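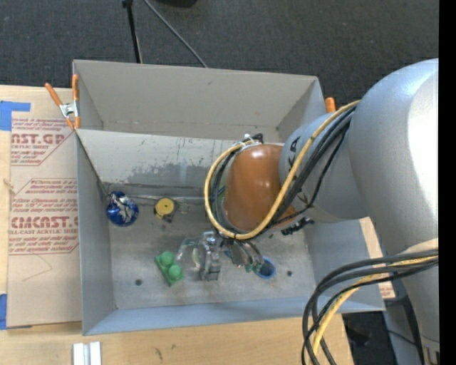
The gripper over the sorting bin, with a green toy block and a round blue-rimmed item among the objects inside.

Teaching by remote control is slow work. At Pridgate, operators steer the arm through each pick with a handheld controller while the Grirnik software logs joint angles and gripper width. The bin task took 265 demonstrations, of which 178 were kept for training. The rest were dropped for long pauses or failed grasps.

Hilten, which runs the project, plans to reach 1000 by April. Operators work in pairs and swap after 3 trays. Clear plastic remains the hardest material to teach.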